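3.2 Collecte des démonstrations : le pliage chez les gens

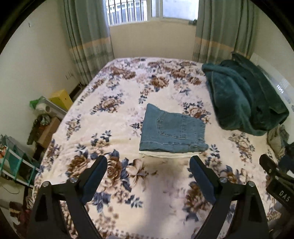 J'avais d'abord prévu de tout enregistrer au labo, sur notre grande table grise, et Palesa Sithole m'en a dissuadé en une phrase : personne ne plie son linge sur une table grise. Nous sommes donc allés dans des chambres, des vraies, avec des couvre-lits à fleurs, des rideaux et des affaires posées un peu partout. Au total, nous avons retenu 468 démonstrations, réparties sur 16 logements, et je les ai toutes regardées (certaines deux fois, hélas pour mes soirées).

La consigne tenait sur un bout de papier. On part du vêtement à plat, on le plie comme on le ferait chez soi, on ouvre les doigts, on recule. J'insiste sur le recul : Peiyu Jia avait remarqué dans nos premiers essais que les gens coupaient l'enregistrement pince encore fermée sur le tissu, et la politique apprise sur ces données ne lâchait plus rien – un jean tenu à bout de bras pendant de longues secondes, c'est assez comique la première fois.

Le jean nous a d'ailleurs donné plus de fil à retordre que le reste. La toile est raide, les coutures font des bourrelets et le pli se rouvre si on lâche trop tôt. La figure 4 montre un jean déjà plié sur le lit, pince ouverte, sans contact avec le tissu : c'est le type de vue que nous étiquetons « état final ». On y voit aussi combien le fond est chargé, entre les roses imprimées du couvre-lit et le gros tas de tissu vert sur la droite. Nous n'avons rien masqué ni recadré !

Figure 4. Jean plié sur un lit, vu depuis la pince tenue à la main (doigts ouverts).

Lindiwe Mabaso et moi avons annoté les fins d'épisode séparément. Nous étions en désaccord sur 11 d'entre elles, presque toujours à propos d'une jambe qui dépassait, et Adelino Bragança a tranché. Le découpage en segments a ensuite été fait avec Solanki, notre outil maison, dont je décris les réglages en 3.3.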